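How to record examples for the steamed bun task

Before you begin, read the Pallov start page and make sure both arms are at home position. This text is only about the recording itself.

1. Put the steamer near the middle of the table and the plate to the right of it. Take off the lid and lay it on the left side.

2. Place the buns in the basket. Change their positions between episodes, but only a little. If they are always in the same place, the model learns the place and does not look for the bun.

3. Start the recording, wait until the counter runs, and only then move the arm. Come down from above with the gripper open. Close slowly - a bun is soft and keeps the mark of the fingers.

4. Carry the bun to the plate, lower it, open, and go up again before you stop. One episode takes about 34 seconds.

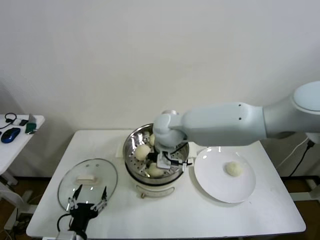
5. Give each episode a label, good or bad. Do not delete the bad ones. Iona Skinner uses them later to train the part which detects a failed grasp.

6. After 8 episodes, check that the camera has not moved. Compare with the saved view in Drokaler.

One session is 60 episodes, and for the first training we need 300 good ones. If you drop a bun, finish the movement anyway and label it bad.

Questions about the labels go to Arturo Galli.

Last change: 19/10/2019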